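Questions from staff about the tray-setting tables

Grondutlow meal service, Pulska site
Last updated in June

We collected these questions from the kitchen, the wards and the evening team. If your question is missing, please put it in the box by the time clock or ask your shift lead. We will add the answer to this page.

What is changing in our work?

Until now every meal tray at Pulska was set by hand on the long line. We send out 362 trays for a midday meal, and the setting of plates, bowls, mugs, napkins and cutlery is the part where most people report sore shoulders and wrists. The plan is that robot arms take over a part of the setting. Cooking, portioning, diet control and the delivery to the wards stay with people.

The project has the name Tsao inside the company. You will see this name on the rota and on the training sheets, and it means the same thing.

Where is the work being done at the moment?

Not in the kitchen. The arms are being taught in the workshop at Stullano, with our type of tray and with a mixed set of dishes and cutlery. No food is used there.
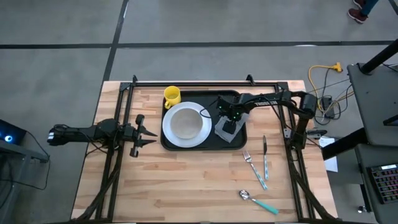
A practice table at Stullano, with two arms, a tray and cutlery still to be placed.

Will somebody lose their job?

No permanent contract will end due to this project. This was agreed in writing with the staff council before the first table was ordered. When a colleague retires or leaves from the tray line, the place may be filled in another part of the kitchen, and we prefer to say this openly. Temporary contracts are decided as before, by season.

Will my hours or my pay be changed?

Your pay grade stays the same. Hours can move a little. The early line now starts at 5.30, and with two tables in use we expect that a part of the team can start later. Nobody will be moved to another shift without a talk with the shift lead, and the usual notice period applies.

Which tasks will the arms do, and which not?

They will place the empty plate, the bowl, the mug, the napkin and the cutlery. They will not touch hot food, drinks, medicine cups or the diet cards. The diet card is always put on the tray by a person, and the same person reads it aloud. This rule existed before and it remains.

Why does the teaching take so long? It is only a spoon and a fork.

We hear this question the most often.

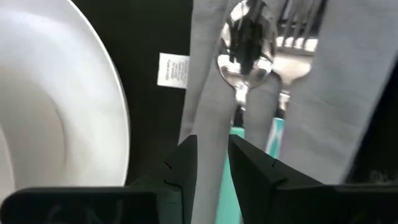

Cutlery is the most difficult part of the tray, more difficult than the plates. A colleague on the line picks up a spoon without looking, but an arm has to find the handle, close on it at the correct place and leave the neighbour where it is. When the spoon and the fork lie on the napkin so close that the bowl of one nearly touches the head of the other, there is little room for two gripper fingers. A shiny spoon also makes it harder, as it reflects like a mirror, and a label standing out from the side of a cloth napkin is one more thing the fingers should not catch. Each such case must be practised many times. Our tray line colleagues know these cases better than the engineers, and for this reason we ask for your help (see the next question).

Can I take part in the teaching?

Yes, and we would be glad. You can go to Stullano for a half day, in paid time, with transport from the staff entrance. You need no technical knowledge. So far 19 colleagues have put their names on the list. You may also go only to look and ask questions.

What happens when an arm drops something?

The table stops and a person clears it. Dropped cutlery goes to the wash and is never put back on the tray, same as today. Plates need special attention, for the reason that a plate is taken by its edge and can hang tilted in the air before it is laid down.
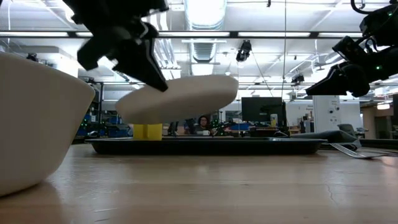

For the first weeks we will therefore use only the unbreakable plates at the tables, and the porcelain for the private rooms will still be set by hand. Please do not reach in to save a falling piece. Press the stop button first, then wait until both arms stand still.

Do the cameras record me?

The cameras at the tables are directed at the work area, but a person who stands near can come into the picture. The pictures are used to teach the arms and to find faults. They are not used to measure how fast a person works, and shift leads have no access to them. The agreement on this hangs beside the rota. If you do not want to be seen at all, tell us and we will plan you at another place.

Is it loud?

We measured less than 70 decibels next to a table. The dishwashing area is clearly louder - ear protection stays obligatory there, and is not needed at the tables.

Who do I tell if something feels unsafe?

Your shift lead, at once, also in the night. Everyone is allowed to stop a table, and no one has to give an explanation before doing so.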